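Doston Facilities & Dining Exchange
Tableware and Small Equipment

Steel cups and coasters on white tabletops – request for comment
512 views | 11 shares

doston_dining_office
Original post

This office is reviewing the small tableware used in the shared dining rooms of the Doston residence buildings. The current stock consists mainly of red plastic tumblers and small metal pails, the latter used for flatware, bread and wrapped condiments. Both were purchased for the old dining room, which had dark tables. The new tabletops are white, and marks that went unnoticed for years are now reported to us weekly.

Comments are requested from member sites that have moved from plastic to stainless steel drinkware, and in particular from sites that place a textile coaster under each piece. We are also interested in whether the pails should be kept. The type we hold is short and silver with a thin wire bail handle, and it stands directly on the table next to the tumblers. A tall red tumbler with a small blue patch near the bottom indicates a place where a resident has requested a cold drink only. Any replacement will have to carry a similar marking. 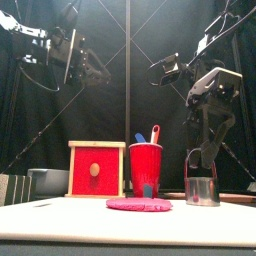
Points on which comment is requested

1. Whether bare metal bases leave gray marks on white surfaces, and how these are removed.
2. Whether fabric coasters can be laundered in a commercial machine without losing their shape.
3. Whether residents with limited grip find a short steel cup easier or harder to manage than a tall tumbler.
4. Whether wire-handled pails are considered acceptable where trays are stacked.

Replies will be summarized for the purchasing group in November.

lightfoot_housekeeping
Reply

Lightfoot House replaced its plastic tumblers two years ago and would not return to them. With regard to point 1, bare steel does mark a white laminate top. The marks are metal transfer and are removed with a mild cream cleanser and a damp cloth. Staff should be instructed not to use a scouring pad, as the scratches will then collect every later mark.

With regard to point 4, we withdrew our pails. The handle falls to one side when the pail is set down and catches the edge of the next tray. If the purchasing group wishes to keep them, we suggest removing the handles before issue.

jerno_stores
Reply

Jerno takes a different position on the pails. We hold 130 of them and have had very few complaints. The handle is the reason they are useful – one person can carry several in each hand from the serving counter to the tables. A pail without its handle is simply a small can, and small cans are available at a lower price.

On coasters, we cannot recommend them. Ours were cork and were discarded within the year because they broke up along the rim after washing. We now accept the gray marks and clean the tables after every meal.

lightfoot_housekeeping
Reply

The comparison with cork is not a fair one. The original post asked about textile coasters, and cork was never intended to be machine washed. Our cotton ones have been laundered on a normal warm cycle since they were issued and have been replaced only where they were stained.

We would also note that cleaning after every meal does not prevent transfer while the meal is being served, which is when residents notice it.

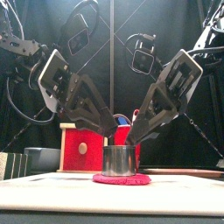 savville_tabletop
Savville Dining Services | Posted May 18, 2022

Savville is able to report on both sides of this question, as we have used straight-sided steel containers with and without a mat under them. Our preference is for a short, wide container on a round mat that extends well past the base. A mat cut close to the base is of little use, for it moves with the container and the metal edge meets the table in any case.

Color should be decided before the order is placed. We selected pink because it is easily seen against a white top by residents with low vision, and because a pale mat was regularly swept up with the napkins. The drawback is that pink shows ink and pencil. Several of ours have faint dark marks on the edge which did not come out in the wash, and we have stopped trying to remove them. Residents write on whatever is nearest to them during the crossword hour.

On point 3, our experience is that the short form is harder to knock over but colder to hold. Residents who dislike the cold metal are offered a plastic tumbler without further discussion, and we would advise other sites to adopt the same rule.

jerno_stores
Reply

May we ask who pays for the mats? At our site any item that is not listed as drinkware must come from the linen budget, and the linen budget is closed for the year. It is not reasonable to recommend a textile item for every place setting without stating the cost.

savville_tabletop
Reply

They were made by the residents' handicraft group from donated cotton yarn, so the cost to the site was small. Some 500 were completed before the changeover. We accept that this arrangement will not be open to every member.

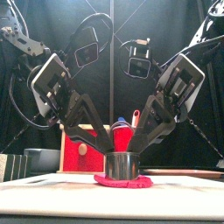
Crochet has one disadvantage that purchasing staff should consider, namely that no two pieces finish at exactly the same size. For a dining room this has not been a difficulty. A slightly irregular, scalloped edge like the one under the steel cup here does no harm provided the coaster lies flat, and flatness is the only standard we apply at inspection. A coaster that curls is dampened, pressed under a tray overnight and checked again. We do not starch them, as starch leaves a film on a white tabletop that is more trouble to remove than the gray smudges.

lightfoot_housekeeping
Reply

Agreed as to starch. We would add that a crocheted coaster should be fully dry before it is placed under steel. Ours are dried flat on racks – a tumble dryer draws the outer round inward and the piece will cup.

doston_dining_office
Reply

Thank you to all three sites. The comments on mat diameter and on drying will be included in the summary as written. The disagreement between Jerno and Lightfoot on wire handles will be recorded as unresolved, and both practices will be tried in separate dining rooms before a decision is made.

One matter remains open. The blue patch on our red tumblers is an adhesive label, and we do not expect it to hold on polished steel through repeated washing. Any site that marks steel cups for dietary or drink preferences is asked to reply with the method used.

jerno_stores
Reply

We do not mark the cup. We mark the tray card. A cup is easily passed to a neighbor and the marking then becomes misleading. Our position on coasters is unchanged, although we would be willing to test a small quantity if Savville has any to spare.

savville_tabletop
Reply

A box can be sent to Jerno with the next interoffice delivery. Please return any that curl.

Share this thread: 11 shares

Related discussions
Removing metal transfer marks from white laminate
Flatware storage at the table: pails, caddies and trays
Tray cards and drink preferences – current practice
Laundering small cotton items in commercial machines
Wooden serving boards: oiling schedule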